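Hotden Board Test

The Hotden board test is a benchmark for comparing robot end effectors and arm controllers on contact tasks with small objects. It was devised by Simão Figueiredo at the Jarero laboratory and first published on 18 June 2018. The test is used mainly for tools that push objects instead of grasping them, though a version for two-finger grippers also exists.

Setup

The test uses a flat wooden board fastened to a perforated metal table, so that the board and the arm base keep the same relative position between runs. The objects are blocks of the type found in shape-sorting toys. They differ in outline and therefore in how they respond to an off-center push: a cylinder tends to roll around the contact point, while a star can catch the tool between two of its points. The original rules leave the choice of arm open but require a rigid tool with a rounded end.

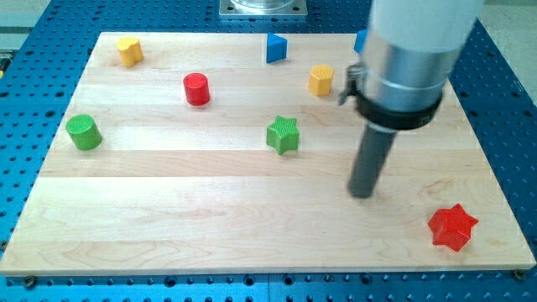

Board with shape blocks and a rod-type pushing tool mounted on the arm.

Procedure

Each run begins with the blocks spread over the board. The controller is given a target position for one block and must bring it there without pushing any block off the board. A run ends when the target is reached or after 55 seconds. A full trial consists of 31 runs with the same tool, and the final position must lie within 5 mm of the target to be scored as a success. Tool height is fixed for the whole trial - changes between runs void the result.

Variants

The MacKinnon variant, introduced the following March, replaces the single target with an ordered list of targets. Akinyi Mohamedi later adapted it for the Presoser controller and added a force limit at the tool tip. Results from the variants are listed separately, as the time limit applies to the whole list and scores are not comparable with those of the original test.

See also
Planar pushing
End effector
Force control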